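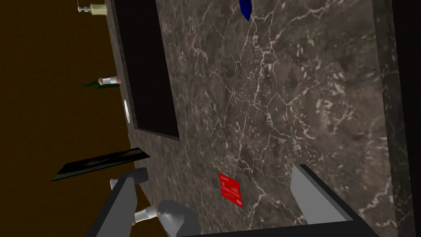 Ji-hoon Ban wrote in after the first month on Hisness that the morning crew still wiped every counter before the robot started, and asked whether they were supposed to. They are not. Wiping stays with the closing crew. What the morning crew does now is set out below.

4. Starting a counter-clearing shift

Section 4 is for kitchen staff who work beside the robot. You do not need the technician login for any of it.

4.1 Before the shift

1. Read the handover note from the closing crew. It lists anything left on the counter on purpose.
2. Put away personal items. Hisness treats pens, cards and phones as things to be sorted, and it will move them to the tray.
3. Put knives in the rack and close the rack. The robot does not handle knives at any site.
4. Run the practice round in the simulator (Practice > Today's kitchen). It takes 11 minutes and you can do other work while it runs.
5. Open the list of items it was unsure of and answer Keep, Move or Ask me for each one.

Note: "Ask me" items go to the person named on the shift screen. At Virkwood the name was left blank for a week and the questions went to the manager's office. Fill it in.

4.2 Starting the robot

1. Stand where the robot can see you and press Ready.
2. Wait for the arms to finish their check. Keep out of the marked floor area for 60 seconds.
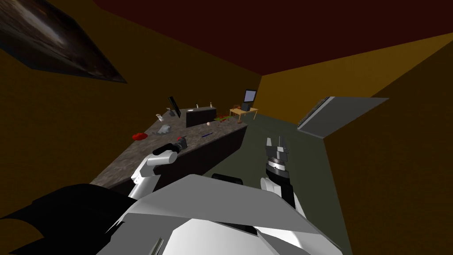

3. Choose Bottles first or Scraps first. Most kitchens pick Bottles first on delivery mornings.
4. Press Start. The light on the shift screen turns green.

Caution: Do not hand objects to the robot. Set them on the counter and step back.

Caution: If you need something from the counter while an arm is moving, press Pause. Do not reach past the arm.

4.3 Who does what

Clearing used to be the first job for 2 people. With Hisness running, one of them moves to prep and the other keeps the shift screen within reach. That second job should rotate. Leonidas Karras asked for a limit on screen duty at his site, and we now set it at 6 shifts in a row for everyone.

The time spent answering item questions is work time and goes on the timesheet under Setup.
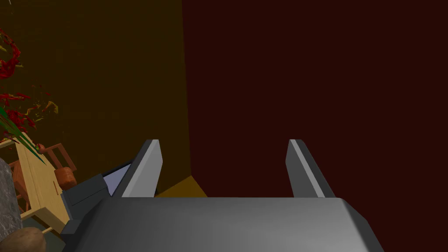

4.4 Seating corners and plants

Staff seating can be added to the robot's route once the counter round is running well. Add one corner at a time and do a practice round for each. Look at the replay from the gripper with its fingers open and check what stands close to the arm. Long, narrow leaves fanning out over a pale wooden surface, as on the left in this corner, should be marked Keep clear. Mark the chair as well. Save the corner under a name the whole crew uses, then go on to section 5, Handover notes.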